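Chapter 4
When the Arm Loses Its Place

In January the plate-handling cell at the Isthorpe laboratory stopped in the middle of a night run. The arm had closed its gripper 49 times without trouble. On the next pick it came down a few millimetres to one side, pushed a microplate off its holder and carried on with the programme. The controller, a Brekuto unit, reported no fault.

The cause was a loose bolt. The deck had shifted, but the stored positions had not been taught again, so the arm went exactly where it was told.

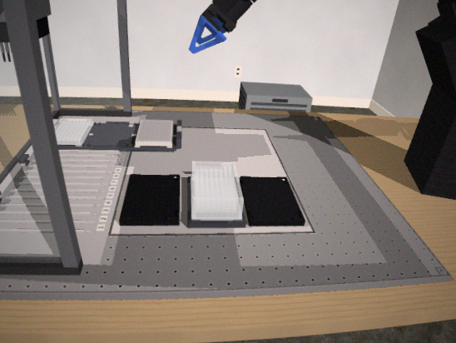 Figure 4.1 Simulated plate-handling cell. The gripper is empty and raised above the deck, with a clear microplate between two black ones.

Faults of this kind are called position errors. They are harder to find than a broken motor, as every part of the machine passes its own test. At Isthorpe around 400 samples had to be prepared again.

We begin with how positions are taught and stored. Section 4.2 deals with the checks a cell should make before each pick, and Section 4.3 with safe ways to enter the cell after a stop.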